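Why Does Metal Get Scratched?

Metal feels super hard, right? But it still gets scratched. Lots.

A scratch is a tiny ditch. Something harder, or something pointy, pushes a bit of the metal out of the way. Sand can do it. Keys too. Even dirt, becuase dirt has little bits of rock in it.

Some metals are soft. Gold is soft! Lead is softer. Steel is a lot tougher, but grit can still mark it.

Try it: grab an old spoon (ask first!!) and hold it under a lamp. Tip it side to side. See the thin lines? Light bounces off them in diffrent directions.
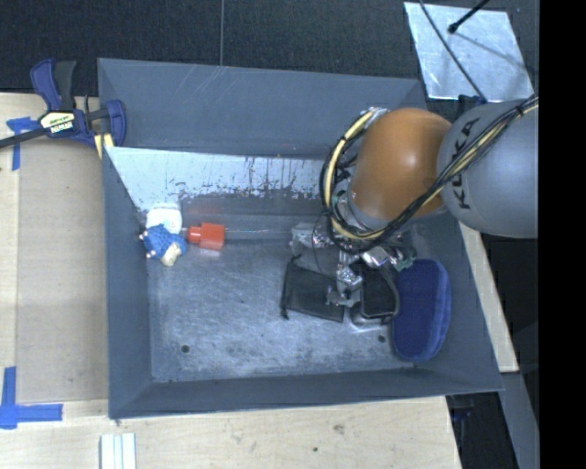

Lots of tiny scratches together make metal look cloudy. Polishing rubs them smooth again. Shiny!

Next time: rust.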